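Tretton 3111 Gear Plate Kit
Set-up Guide
Section 7: Preparing the Work Surface and Seating the Base Plate

7.1 Before you start

Read this section through before opening the parts bag. The base plate must lie flat before any gear is fitted. A plate that rocks will put a side load on the pegs, and the gears will bind when turned.

You will need:
Base plate
Pegs and gears from parts bag K
Fabric work mat (Kosta or similar, dark color)
Soft, lint-free cloth

7.2 Laying the mat

1. Clear the work area and sweep it. Grit under the mat will show through as a high spot.
2. Unfold the mat and lay it with the hemmed side down.
3. Smooth the mat from the center outward with the flat of the hand. Fold creases may remain visible after smoothing. They do not affect assembly if the fabric lies flat.
4. Leave at least 100 mm of mat on every side of the plate.

Note: A dark mat is recommended. Small metal parts are easier to find on it than on a pale floor or bench.

CAUTION: Do not iron the mat. The backing will soften.

7.3 Seating the plate

1. Wipe both faces of the plate with the cloth.
2. Set the plate on the mat, peg side up, away from the deepest creases.
3. Press on the rim at several points. If the plate rocks, lift it, smooth the fabric and set it down again. Do not slide it.
4. Check that each fitted peg stands upright. Replace any peg that leans.

7.4 Fitting the gears

1. Hold the plate steady at the rim.
2. Lower the gear straight down until it meets its seat. 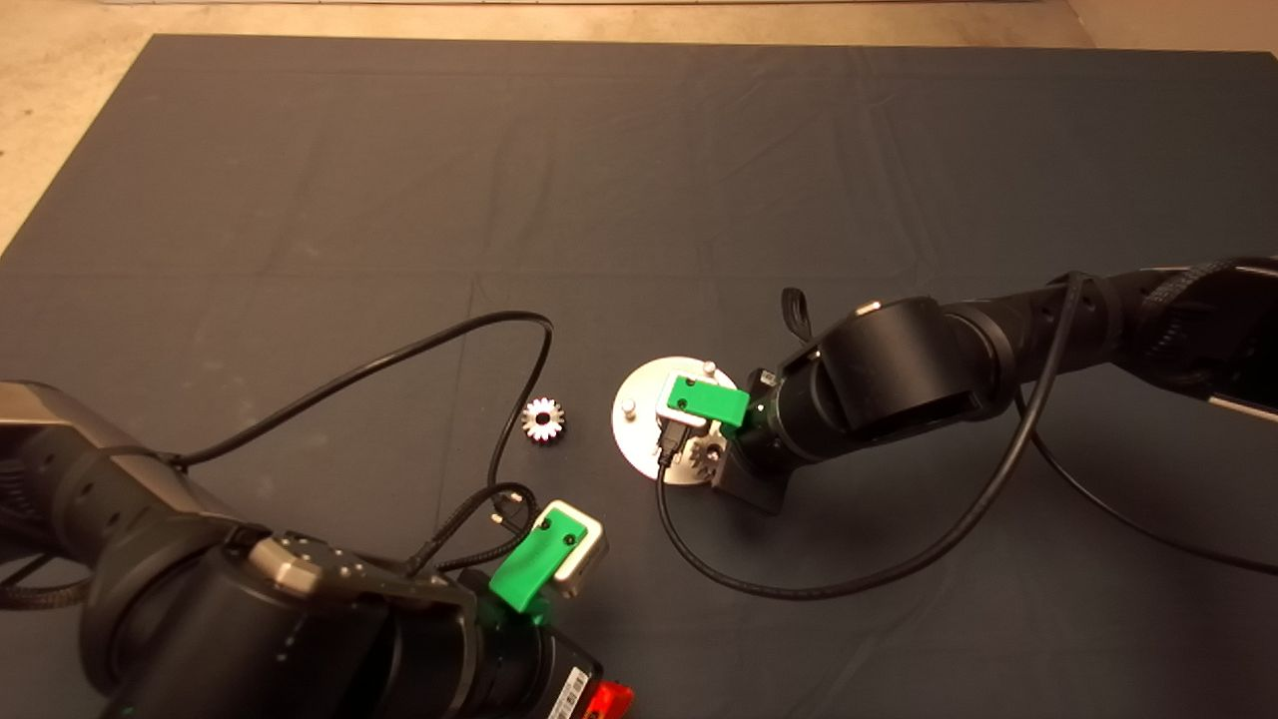
3. Turn the gear slowly through one full revolution. It should move freely, with no scraping.
4. If the gear stops or catches, lift it off and check the bore for burrs - do not force it.
5. Repeat for the remaining gears, working in the order shown on the parts card.

CAUTION: Keep fingers clear of the point where two gears meet.

Note: Oil is not needed at this stage. See Section 8.

Replacement pegs and gears are available from Iltbridge. Quote kit number 3111 and the bag letter when ordering.

Section prepared by Yayra Amegashie. Revised July.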